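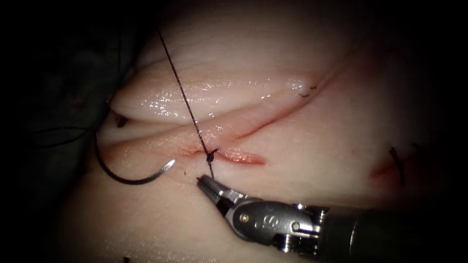

I learnt to darn in September, at my kitchen table, with a mug of tea and a jumper I had nearly thrown out, and I have been boring my friends about it ever since. Mending is wonderful! You look at a piece of cloth properly for the first time, which way the threads run, where it has worn thin, how far the trouble spreads. A long, narrow cut on the diagonal with a shorter one just below it, as on the pale tissue pad, is exactly the sort of layout I now get excited about, and in wool I would start with the short one. Small holes first, that's my rule, and my hands settle down by the time I reach the big one.

My teacher was Francine Lemieux, who mends coats in Kaltport and lets people sit in the back of her shop and watch. She uses thread that shows – orange on navy, green on grey – and I think she is right. A repair you can see tells the next person that the coat was worth an evening of somebody's time.

I'd love to see it taught in every school again, to boys and girls alike. An hour a week would do it, with real clothes from home and no marks given. 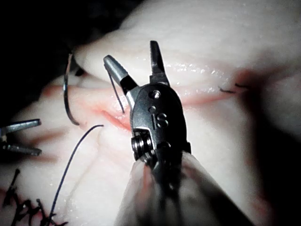

Do you need a sewing machine to start? A needle, some wool and a decent lamp will see you through your first winter.

I've done three jumpers and four socks so far. The socks are lumpy and I wear them anyway, mostly in boots. Next up is my dad's old cardigan, both elbows gone, and I've already bought the yellow wool for it.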